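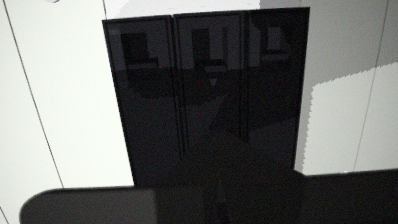

6 December 2019

Since June I play my old games in a small program from Pietrzak, and I want to write down my settings before I forget them again. My blog is my memory, as always.

The problem was Prulia. It is a trading game from my school years, and on my present computer it started in a window as small as a postcard. When I forced full screen, the colors went wrong and the mouse pointer left a trail behind it. I tried compatibility mode and I tried 16-bit color. Nothing helped for longer than one evening.

With the Pietrzak tool you copy two files into the game folder and open the control panel. I set the video memory to 96 MB, because with more than that Prulia says there is no graphics card. Scaling must be 200 percent. If you choose "fit to screen", the letters become soft and the harbor map of Herotville is very tiring to read.
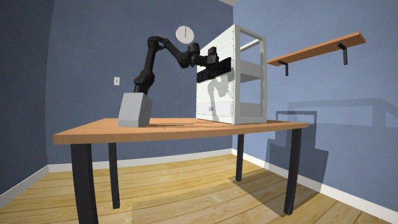

Robot arm on the table, white cabinet behind the gripper.

The music needed more patience. The game wants a CD in the drive, and it plays 12 tracks from there. I made a disc image and mounted it, and now I hear all of them except the last one, which stops in the middle. If somebody knows why, please write in the comments.

Cernano is the next game on my list. It is by the same studio but uses a different engine, and so far I only get a black window with sound. I already tried the same two files and an older version of the tool. This weekend I will try without the intro movie, which can be switched off in the ini file.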